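Home | Notebook | Recipes | Bench rota | Contact

Wednesday, workshop notebook, coffee corner

Good morning for coffee! Dialled in the new bag from Vodden and I think we finally have a filter recipe that works at the round table without the scales drifting all over the place. Writing it down before I forget, and so Zubaida can repeat it when she's in.

Dose 40 g, water 700 g, medium grind (two clicks coarser than what's marked on the lid). First pour just enough to wet the bed, wait, then the rest in slow circles. The first go came out thin and a bit sour. Second go, one click finer, was lovely, proper plum and brown sugar, and it stayed sweet as it cooled. Lingyun said it tasted like the one we had at the Dristis open day and I think she's right, only cleaner.

Third go was with the softer water that Boyang keeps going on about. I was ready to be unimpressed and I wasn't! Less bite at the end, more body. We need to do this blind before I write it up as a result, though, as I knew which cup was which and so did everybody else.

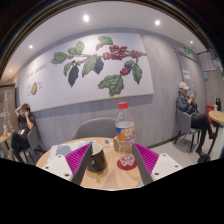 Other thing I want to try is serving the same brew in different mugs. Qiuyue swears the thick-walled ones make everything taste flatter, and I'd put it down to temperature and nothing else. Easy enough to check: same brew, same fill, warm one set of mugs and leave the other, then swap. Sixteen cups would give us a decent spread if people don't mind a very awake afternoon. (16 is also all the clean mugs we own, so that settles it.)

Notes on the corner itself. The round table is a much better place for tasting than the long bench. Everyone can reach, you can see each other's faces when a bad one goes round, and the big coffee plant panel on the wall cheers the whole corner up. I keep looking at the branch with the fruit on it while I'm waiting for the kettle. Coasters please, the light wood marks if you so much as look at it.

To do:
- ask Dradum for the 1000 g bag, the small ones go in no time
- Bauerfeind grinder burrs need a brush out before the blind test
- Yiran to draw up the tasting sheet, with a column for "would you drink a second cup"
- label both waters underneath, where tasters won't see

Next session after lunch if the kettle is free. Bring biscuits, plain ones, the ginger ones wrecked my palate last time.

Last updated: Wednesday, 11.40
3 comments | 2 shares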